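Vaher 621 Portable Scoring Table

Product code: ODU-621
Category: Gymnasium and sideline equipment
Manufacturer: Odus

The Vaher 621 is a folding scoring table for high school basketball, volleyball and wrestling. It seats three officials on the working side and carries the game console, the possession indicator and a paper scorebook without stacking. The front panel accepts printed school graphics and can be changed between seasons with a screwdriver.

The frame is welded steel tube with a powder-coat finish. Each leg locks with a spring pin and ends in a non-marking rubber foot. Two swivel casters on the left end allow one person to tip and roll the folded table through a standard door. 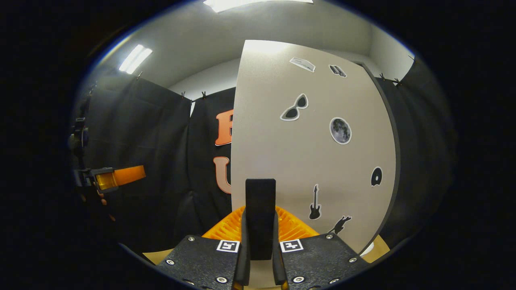
Curved board, light gray.

Specifications
Length, open: 69 in.
Depth, folded: 21 in.
Weight: 43 lb.
Work surface: laminate, matte
Power: one grounded inlet, four outlets under the work surface
Cord storage: two hooks, rear rail
Assembly: none

The work surface is set back from the front panel to leave a raised lip. Pens and timing devices stay on the table when it is bumped from the court side. Padding for the front edge is sold separately and is required by some state associations. Check the rule book for your sport before ordering.

Compatibility
The cable pass-through fits Eta consoles with the standard round connector. Condden controllers need the wide grommet, part 621-W. Older Vaher front panels do not fit this model, as the mounting holes were moved.

Care
Wipe with a damp cloth and mild soap. Do not use floor finish or solvent cleaners on the front panel. Check the spring pins and caster bolts before each season.

Shipping
Ships by freight on one pallet. Lift-gate service must be requested at the time of order. Orders with custom graphics for the winter season close when the print schedule is full.

Page revised June 27, 2024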